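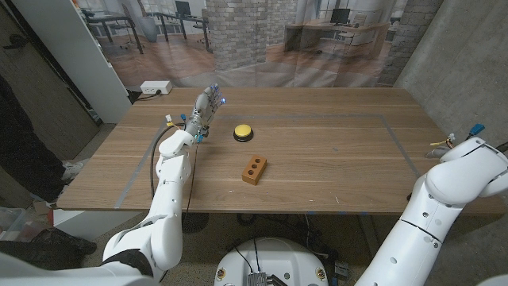

**Acta de la reunión de febrero. Club de robótica, grupo de manipulación**

Hora de inicio: 17:30
Lugar: sala del taller

**1. Acta anterior**

Se aprueba sin cambios. Queda pendiente de entonces la compra de bridas y de cinta gris.

**2. Prueba del pulsador**

La prueba de la liga Cadari pide pulsar el botón amarillo y después coger el bloque de madera sin salir de la zona marcada con cinta. El grupo de programación entrega el resumen de los ensayos: 52 intentos con la mano izquierda, todos con la misma posición inicial del brazo. El registro completo tiene 2.218 líneas y está en la carpeta compartida, con el nombre Tukton.

Se acuerda repetir la serie cambiando el bloque de orientación. El bloque se colocará en diagonal en la mitad de los intentos.

**3. Mano y cámaras de muñeca**

Se revisan los dedos uno por uno. El pulgar se cierra más tarde que los demás cuando la orden llega desde el programa nuevo. Con el programa antiguo el retraso no aparece en el registro. Se propone volver a calibrar antes de tocar el código.

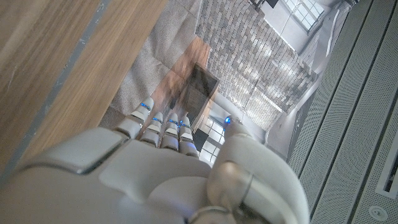 Paterson pide que conste que la calibración ocupa una tarde entera y que no debería coincidir con los ensayos. Se acepta. La calibración se hará en una sesión aparte y ese día no se reservará la mesa para otra cosa.

**4. Fondo y zona de trabajo**

El fondo impreso tiene arrugas y dobleces. Se discute si conviene plancharlo o tensarlo por abajo. Se decide tensarlo con 2 pinzas y comprobar si cambia la detección. La cinta de la mesa no se mueve hasta terminar la serie, para poder comparar los resultados. 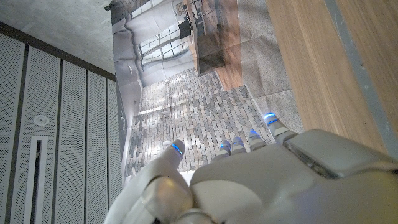 Si con las pinzas no basta, se pedirá presupuesto a Grosora para imprimir otro en tela más gruesa. El gasto iría a la partida de material y habría que aprobarlo en la próxima reunión.

**5. Tareas**

- Programación: repetir la serie y subir el registro.
- Mecánica: calibrar la mano izquierda y anotar los valores del pulgar.
- Material: pinzas, bridas, cinta gris.

**6. Ruegos y preguntas**

Se pide que los cables se recojan al acabar cada sesión. Se recuerda que la inscripción en la liga sigue abierta y que falta entregar 2 autorizaciones.

Se levanta la sesión a las 18:45.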